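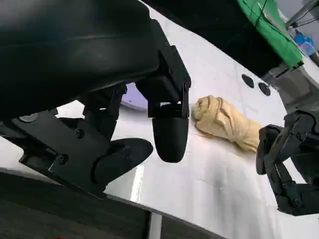 Comparing fingertip pads on a two-arm cell

This page covers swapping and comparing pads on a pair of parallel grippers picking up cloth from a flat table. It assumes both arms are already calibrated to a common table frame. The notes were written for the Trinell controller but the order of work is the same on others.

1. Fit the pads

Power down the gripper, not only the arm. Remove the two screws in each finger and lift the old pad off its seat. Fit the new pair and tighten the screws evenly. Close the jaws by hand and check that the pads meet along their full width. If one leads the other, loosen, reseat and repeat.

2. Zero the jaw

Restart, run the homing routine and close on nothing. Record the encoder reading. With the Jinitz pads ours was 1182 counts; the Murín pads are thicker and closed earlier. Enter the new value as the closed position. Leaving the old one in place makes the controller report a grasp on every attempt.

3. Set the approach height

Lower the open jaw until the pads touch the table, then raise it 3 mm. Do this for each arm separately. Cloth needs a low approach, and a pad that rubs will drag the fold away before the jaw closes.

4. Run the trials

Use one cloth for the whole comparison. Drop it from 300 mm before each attempt so that it lands crumpled. Grasp with the first arm, lift, hold, then pass to the second. Run 30 attempts per pad set and log each as held, slipped or missed. Keep slips and misses apart: a slip points to the pad surface or the force setting, a miss to height or camera offset.

5. Check the wrist camera

Wide pads can hide the contact point. Save one still at the approach height for each pad set. If the nearest edge of the cloth is covered, tilt the camera bracket and redo the hand-eye calibration before going on.

Known faults

Jaw stalls half open: force limit too low for the pad spring.
Second arm stops short at handover: tool length not updated after step 1.

Procedure by Zdislava Danko. Step 2 corrected 14th September by Dušan Kopecký.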